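3.2 Lidded containers

Of the 838 surfaces recorded in the Indemthorpe survey, 135 were the tops of lidded containers. These were treated separately from worktops and shelves, as a flat lid is readily used as a place to put things down. Items left on a lid were entered under the container and given no location of their own.

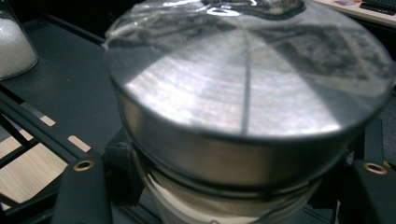

Figure 2. Round stainless steel container with crumpled transparent film on the lid.

Brushed metal lids of the kind shown in Figure 2 were difficult to code. Reflections of the room spread across the top, and clear film shows chiefly by the highlights along its folds. Coders therefore marked film as present only where wrinkles could be traced against the grain of the metal. Marks on the base were scored on the three-point scale of Section 2.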